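Questions and answers about repackaged and returned goods

On this page we collected the questions that come most often to our customer desk. If your question is not here, please write to us and Lenuța Avram or one of her colleagues will answer.

What does "repackaged item" mean?
It is an article that another customer sent back to us, or that arrived in our warehouse with a damaged carton. We open it, check all the functions and put it in a new neutral box. The article itself can have small signs of wear.

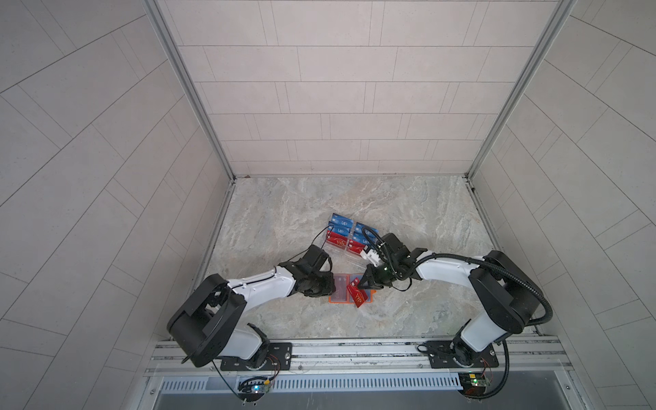
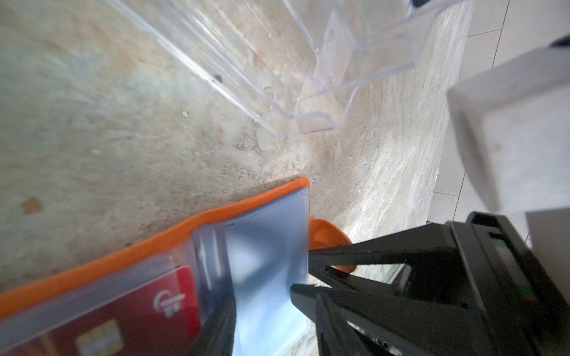

Do I get the same warranty as for a new article?
For Pullix kitchen scales and Vorkia kettles the warranty is one year from the day of delivery. For new articles it is two years. Please keep the invoice, we cannot open a warranty case without it.

Are all accessories included?
Normally yes. If a part is missing, we write it in the product text under "Scope of delivery". Printed manuals are sometimes missing and we do not list this separately. You can download the manual with the article number from the product page.

How many repackaged articles do you have?
The number changes every day. At the moment there are 2,961 articles in the outlet section, and 367 of them are from the Zikus range of fans and air coolers.

My Zikus fan shows the code E2. Is it broken?
Probably not. E2 means that the water tank is not sitting correctly. Switch the fan off, take the tank out, push it back until you hear a click and switch it on again. If the code stays, contact us before you send anything back.

Can I return a repackaged article?
Yes, you have 30 days, the same as for new goods. Please use the return label from your customer account. Parcels without a label are accepted too, but the refund then takes longer – up to 13 working days.

When is my order shipped?
Orders that are paid before 2 p.m. leave the warehouse on the same working day. Large articles, for example the Enache wine coolers, are shipped only on Tuesday and the carrier calls you before delivery.

Can I reserve an article?
Unfortunately no. Most outlet articles exist only one time, and the cart does not hold them for you. The article is yours when you receive the order confirmation by e-mail.

Can I pay by invoice?
Yes, up to an order value of $2,000. Above this amount we ask for payment by card or bank transfer.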